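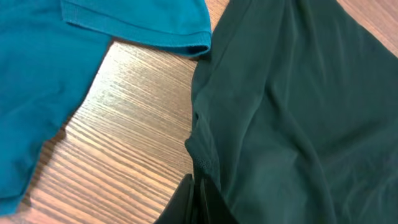

Page last changed: 2018-09-13

3. Sorting second-hand clothing by fabric

3.1 Collection points

Clothing was gathered from collection points in Wadton and Rutley. Each site was emptied when it held 300 garments or at the end of the month, whichever came first. Bags were weighed closed and opened only at the sorting room. Shoes, belts and bedding were left out of the study. 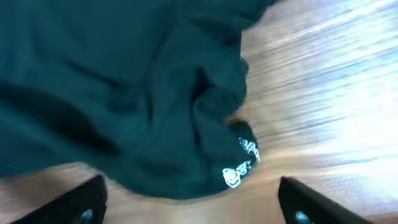

Fabric type was recorded before condition. Abubakar's earlier survey relied on care labels, but these are often missing from older clothes, so sorters judged by touch and sight. A shirt left crumpled, like the black one in Figure 6, is harder to grade than a flat one, as its folds hide parts of the cloth. Sorters were asked to smooth each item before grading it. Where two sorters disagreed, the garment went to a third.

Figure 6. Work table. 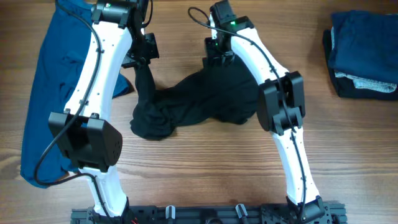 3.2 Grading

Grades ran from A (fit for resale) to D (fibre recovery only). Of 1000 garments graded, 128 were placed in grade D. Most of these had worn elbows or collars. Fading alone did not lower a grade unless it was uneven. Modupe Ogundipe checked the grade sheets against the weights supplied by Trosico.
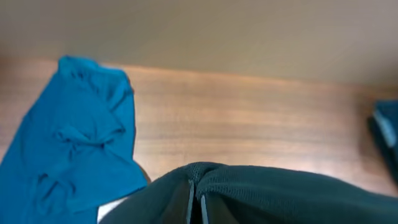

Sheets that did not match the weights were returned to the site with the bag number, and the bag was graded again by a different pair. The second grade was the one used in Section 4. Bags collected in October were treated in the same way, but are reported separately.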